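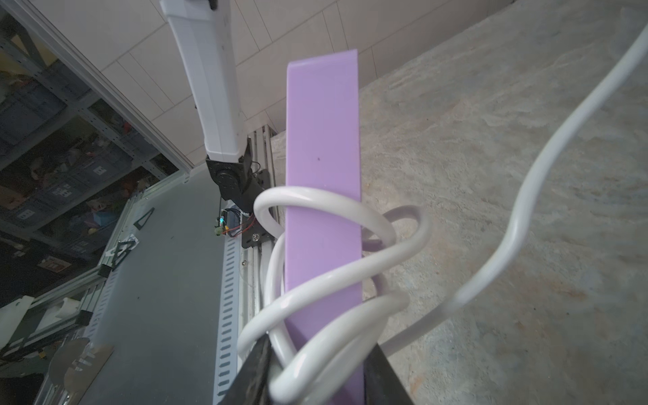 **How often should we retrain a small model that sorts support emails?** Ours runs on Desik and has started muddling refunds with returns.

Retrain when the scores slip, and check them every 2 weeks. Keep 257 hand-labelled emails aside, bless them, and never train on those — they're your yardstick.

*Máté Katona*

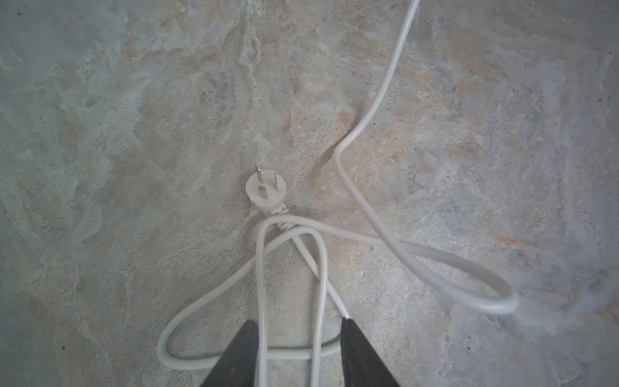 I'd add that a fresh batch of recent emails helps too, as customers do change how they word things!

**Second answer:** We just do ours each May. Seems fine.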